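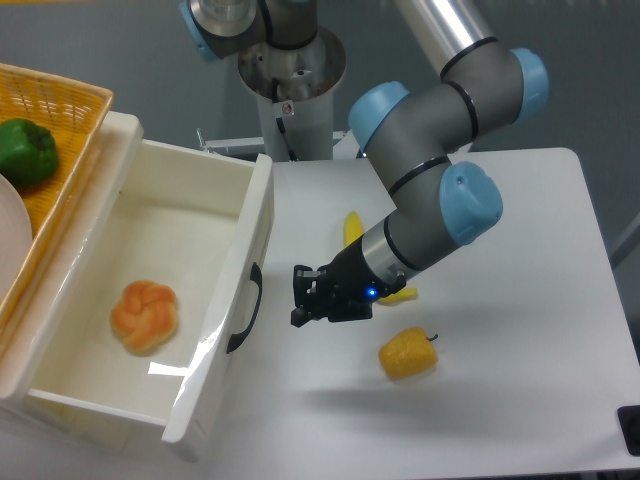

Last updated: March 5, 2026

Thread on equipment planning for the pick-and-place bench. Posting it because three people have asked me for the spreadsheet, and the spreadsheet makes no sense without the reasoning. 1/

Scope first. One six-axis arm, two-finger gripper, tabletop work only. Produce and bakery items into and out of small containers. No conveyor, no mobile base. If your scope includes either of those, your numbers will look nothing like mine. 2/

The arm is the line item everybody argues over and it was the easiest to settle. Reach and payload narrowed the list to two suppliers, Zekine and Trarkex. Both quoted within a few per cent of each other. Lead time decided it. 3/

What I under-budgeted: grippers. A bell pepper is smooth and fat, a banana is long and bends, a knotted roll will mark if you squeeze it. One pair of short fingers handles all of them badly unless you tune force per item. Budget for spare fingers at the start. We now hold 3 sets per arm. 4/

Finger sets are a consumable. Put them in operating, not capital. Jade Heywood in finance made me move them and she was right. The first version of the plan had them depreciating over five years alongside the arm. 5/

Props and containers. $600 for the year, separate line. Open plastic drawer with a handle, wicker basket, plates, produce. It looks trivial next to the arm and it is the line that gets cut first. Then you spend a week of an engineer's time arguing over a receipt for peppers. 6/

On the drawer: tall walls. The gripper has to come down inside them without the wrist touching the rim. Measure the widest part of your wrist, add clearance both sides, then buy the drawer. I bought the drawer first. Second drawer is in the props line. 7/

Glossy white plastic inside a drawer also throws glare off the walls. If you use vision for localization, price a diffuser or a matte liner now. Liner is cheaper. Tài Đào cuts ours from drawing-office film and the colour match is close enough. 8/

Shadow is the other lighting cost. Single overhead source plus an arm over the table gives you a soft shadow right where the item is. Second fixture, opposite side, dimmable. Get the electrician quoted at the same time as the pedestal install or you pay two callouts. 9/

Pedestal. Get the mounting drawing before you order the table. Ours goes behind the table, which keeps the top clear but eats reach at the front edge. Mark the actual reachable area on the tabletop in pencil and plan layouts inside it. 10/

Real food vs replica food. Real food varies, which you want, and goes off, which you don't. Replicas hold shape and colour but the surface friction is wrong. We budget for both and log which one was used on every run. 11/

Run counts. The plan assumes 1000 logged picks per item type before we sign off on a gripper setting. That number drives everything downstream: operator hours, storage, finger wear. Change it and the whole sheet moves. It's cell B4 if you get a copy. 12/

Operator hours: 48 per item type, including resets. Resets are most of it. Putting the roll back in the drawer and the pepper back in the basket takes longer than the pick. Piret Krūmiņa timed it and I had been carrying a figure less than half of hers. 13/

Software. Urbonaitė licences are per controller, not per seat. Read the renewal clause. The first-year price is a promotional rate and the sheet should carry the second-year price in every year. 14/

Service contract. We took the basic tier from Bikel: annual inspection, remote diagnostics, parts at list. The upper tier includes a loaner arm. With two benches I'd pay for it. With one bench and no production target, I can tolerate the downtime. 15/

Things I'd leave out of year one: tool changer, force-torque upgrade, second camera mount. All useful. None of them unblocks anything until the basic pick is repeatable on three or four shapes. 16/

Order of purchase that worked: arm and pedestal, table, lighting, containers, fingers, software. Should have been: containers, arm and pedestal, table, lighting and fingers together, software last so the licence clock starts when there's something to run. 17/

Question from Elīna Koppel: why not lease? Looked at it. Over three years the lease came out higher than purchase plus basic service, and the lessor wanted approval rights on any end-effector modification. We modify end-effectors constantly. 18/

Question from Jayson Evangelista: contingency? Ten per cent of capital, spent by December. Most of it was electrical. I'd carry fifteen on a first bench and ten on a second. 19/

Correction to 14: the licence is per controller but includes one offline simulator seat. I had missed that. Sheet is updated, total drops slightly. 20/

Sheet goes out on request. Tell me your arm count and whether your floor can take a pedestal anchor, and I'll send the version with the matching tabs. 21/21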